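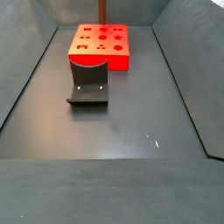 How to test whether a robot arm is ready for chores, using a shape sorter

Filed under: Home robotics, Benchmarks
By Zuleica Quintana

People write to ask me when they can buy an arm that empties the dishwasher. My answer is to give the arm a toy first. A shape sorter asks for most of what a dishwasher asks for: find a thing, pick it up, turn it the right way, and put it in a place where it only fits one way. If an arm can't do that on a clear gray floor with good light, it won't put a fork in the right slot of a drawer.

This page explains how to set up the test, run it, and read the results. You need an arm with a gripper, a way to record each try, and an afternoon.

What you need

A shape-sorter block. Ours is red with nine holes in the top, three rows of three. They include a star, an arch, a round one in the middle and a cluster of three small dots. Get one with at least two hard shapes. A block with only a circle and a square will make any arm look good.

A holder. We use a black L-shaped one with a curved top edge, held with screws. It stands in front of the block and stays there for the whole session.

A box with plain walls. Gray is fine. Sloping walls help, as a dropped piece slides back toward the floor.

A notebook or a spreadsheet.

Step 1. Set the block down and leave it

Put the block toward the back of the box and slightly left of center. Leave open floor on both sides. Mark its corners with pencil if your floor will take it. You want to know later if the block has crept, and it will creep when an arm pushes on it.

Step 2. Check the light

Look at the top face from the camera's position. You should be able to tell every hole from the face around it. Red plastic under a strong lamp can wash out, and then the arm reads a slot as flat surface. Move the lamp before you change any settings. Glare on the floor matters less, but write down where it is.

Step 3. Find the clear path

Raise the arm and bring it down slowly by hand control, once on each side of the holder. Note the height where it would touch the holder's top edge. Enter that as a keep-out zone. The first program we ran, Collimano, had no keep-out zone by default and we lost a fingertip pad to it.

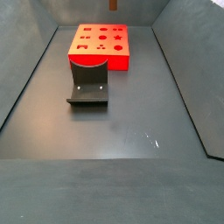
The block and holder in position, with open floor to the right.

Step 4. Start with the round piece

The round piece is forgiving because it doesn't matter how it is turned. Run it until you have 3 good drops in a row. If you can't get there, stop and recalibrate. Going on to the star will only waste your time.

Step 5. Run the full set

Do every piece in the same order each round. Start each piece from the same spot on the floor. For each try, write down one of these:

In, first try
In, after a correction
Dropped
Stuck
Stopped by operator

Don't help. If you nudge a piece with your finger, count it as stopped by operator.

Step 6. Time yourself doing it

Do one round with your own hand and a stopwatch. This is the number to compare against, and most people skip it.

What we got

In August we logged 391 tries with a controller called Gondal. Of those, 161 went in on the first try. The round piece did most of that work. The star went in now and then, usually after a correction. The arch was the worst, since its legs catch on the edge of the hole and the arm keeps pushing.

We then tried Jiduneo, which feels for contact and backs off when it meets resistance. It was slower and got stuck less. I would pick it for anything breakable.

What this says about chores

A clean pass means the arm can place a known object in a known spot. Loading a cup rack is close to that. So is putting parts in a tray on a shop floor, and arms have been doing that kind of job in factories for a long time, with fixtures to hold everything still.

Laundry is another matter. A shirt has no fixed shape and this test tells you nothing about it. The same goes for wiping a counter or sorting the mail.

My own view is that a home arm can be useful today if you are willing to arrange the home for it. Fixed racks, fixed lighting, one job. If you want it to walk up to a messy sink and cope, wait.

Score sheet columns: round, piece, start spot, result, seconds, notes.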